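検索 サイト内を検索 キーワードを入力

私たちについて

Clorkbergは、小さな部品をしまうための道具を扱う会社です。パーツケース、引き出し、仕切り板、ラベル用品を仕入れ、選び、お客様の作業場に合わせて組み合わせてお届けしています。ねじ一種類から相談を受けます。取り扱い品目は859点、そのうち683点は倉庫に在庫があり、ご注文の翌営業日に発送します。

もともとは金物の卸でした。ねじや座金を箱単位で売っていたところ、買ったあとの置き場所に困っているという相談が増え、収納用品を脇に並べるようになりました。いまでは収納のほうが本業です。金物も一部残していますが、新しいお取引はお受けしていません。

事務所と倉庫は同じ建物にあり、一階の奥に試用室を設けています。仕入れを決める前の品はここに置き、引き出しを出し入れして具合を確かめます。

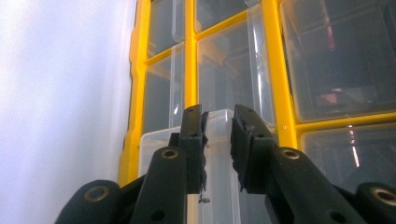
Clorkberg 編集係

透明な引き出しのケースは、当社で問い合わせの多い品のひとつです。開ける前に中身の見当がつくので、ラベルを貼る前の段階でも使い始められます。ただし半透明のものは、色や形がぼんやり見える程度です。似た部品を隣どうしに入れる場合は、やはりラベルをおすすめしています。

試用室で見ているのは、主に次の点です。

・引き出しが途中で引っかからないか
・つまむ部分に指がかかるか
・引き出したとき、どこで抜けるか
・となりの引き出しがつられて動かないか

抜け止めについては社内でも意見が分かれます。抜けないほうが安全だという担当と、引き出しごと作業台へ持っていけるほうが早いという担当がいて、結論は出ていません。商品ページには、抜けるか抜けないかを必ず書くことにしています。

枠の色は好みの問題ですが、黄色は棚の中でも目につきやすく、学校の工作室からのご注文ではよく選ばれます。持ち手のついた型なら、棚から作業台へ移すときに片手が空きます。運ぶときは引き出しの側を少し上に傾けてください。

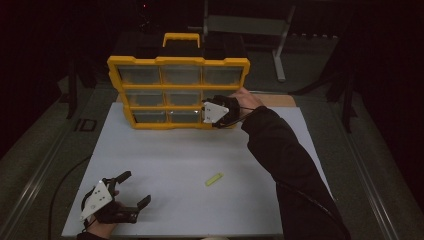 九つくらいの引き出しがあれば、家庭で使うねじ、釘、フック、電池の類はおおむね分けられます。最初から細かく分けようとすると続きません。よく使うものを真ん中の段に、重いものを下の段に入れ、残りは空けておくことをおすすめします。空きの引き出しは半年もすれば埋まります。

取引先は学校、修理店、模型店、個人のお客様です。Olldaleの共同工房には、壁一面の棚を納めました。設計から納品まで三か月かかり、引き出しの数は3,000になりました。仕切り板はMikušの製品を、ラベルはOkskaの布製のものを使っています。どちらも当社の店頭で一枚からお求めになれます。

引き出しだけの交換もお受けします。割れたもの、なくしたものは、型番か内寸をお知らせください。生産の終わった型でも、倉庫に残っていることがあります。送料は40点までのご注文で一律です。それを超える場合は見積もりをお出しします。

試用室は予約制で、どなたでもご利用いただけます。お手持ちの部品を持ち込んで、入るかどうか試していただいてかまいません。4月は棚卸しのため、午後のみの受付となります。

最終更新 2026年2月27日

コメント

ねじ箱の住人
去年、引き出しを二つだけ注文しました。内寸を伝えたらすぐ返事が来て、ぴったりでした。

tebukuro
布のラベルは油のついた手で触っても平気ですか。紙だとすぐ読めなくなるので。

Clorkberg 編集係
tebukuro様 多少の油なら拭き取れますが、溶剤では字がにじみます。見本をお送りできますので、問い合わせ欄からご連絡ください。

工作室当番
「空きの引き出しは半年もすれば埋まります」はそのとおりで、うちは二か月でした。追加を検討中です。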